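How to Catalog and Shelve Books in a Language You Don't Read

Home libraries pick up books from everywhere. Mine has 606 titles on the current list, and more than 8 of those shelves' worth came from relatives and neighbors who were moving. A good share are in Chinese, which I can't read beyond a few characters. The method below lets you list, label and shelve these books correctly without knowing the language.

What you need

A phone with a translation app that reads text from the camera
A spreadsheet or a plain notebook
Acid-free paper slips, cut to bookmark size
A soft pencil
A clean, dry surface with good light

Step 1. Sort by script first

Pull every book you can't read and sort the pile by writing system. Don't try to sort by subject yet. Chinese and Japanese books get mixed up easily at this stage. If you see rounded, simple characters between the dense ones, put the book in the Japanese pile. If every character is dense, it's probably Chinese.

Step 2. Find the title

On a modern Chinese paperback the title is normally in the largest characters on the front, and it repeats on the spine. It may run top to bottom. Classics are often given a cover that imitates an old thread-bound volume, with printed lines down one side for the stitching and the title in a tall label. On a cover like that, go to the label first and read down.

Copy the title into your list in the original characters. The translation app will let you paste them. Then add the romanized title in the next column and an English meaning in the third. Keep the original even if you can't read it, as it is what other libraries and booksellers search by.

Step 3. Separate the title from the series

Many of these books also carry a series name on the front, and it's easy to enter it by mistake. Look for a line of smaller characters, sometimes set inside heavy square brackets like 【 】. My copy of 梦溪笔谈 (Mengxi Bitan) has the series name, 中华国学经典精粹, in brackets near the upper middle of the cover, and the title in black on a gold-yellow label.

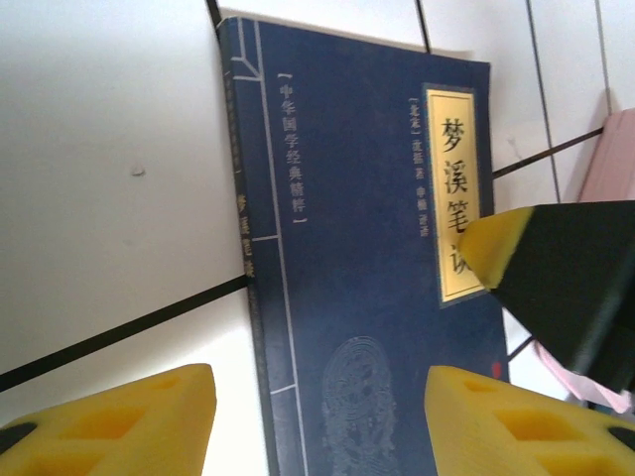 Tươi Lương wrote in to say that she gives the series its own column and sorts by it once a year — she found 6 duplicates the first time, all of them the same text in different series. She also suggests checking the copyright page before trusting the cover, as the cover sometimes shortens a series name.

I've since added the column. It takes a few extra seconds per book.

Step 4. Find the author

The author line is usually small. The character 著 after a name means "wrote," and 译 marks a translator. In a classic, 译 can mean the person who put the old text into modern Chinese, so don't file it as a foreign book on that basis.

Brackets before an author's name often hold the dynasty. On the Mengxi Bitan cover the line starts 【北宋】沈括 著, which gives you Northern Song, then Shen Kuo, then "wrote." Enter the family name first, Shen, and leave out the comma. Put the dynasty in the notes column.

Step 5. Write the slip

Use one slip per book. In pencil, write the romanized title, the author and your shelf number, and let it stick out about half an inch at the top. Don't put adhesive labels on the cover or spine. They lift the color when they come off, and dark covers show it worst.

Step 6. Shelve

Sort by romanized title or by author, but pick one and stay with it. I use author for classics and title for everything else. Stand paperbacks straight with a bookend at the open end of the row — a leaning paperback will take a curve in a few months.

Keep the list in two places. Mine is in the spreadsheet and on a printout inside the cabinet door, with new entries added by hand until the next printing.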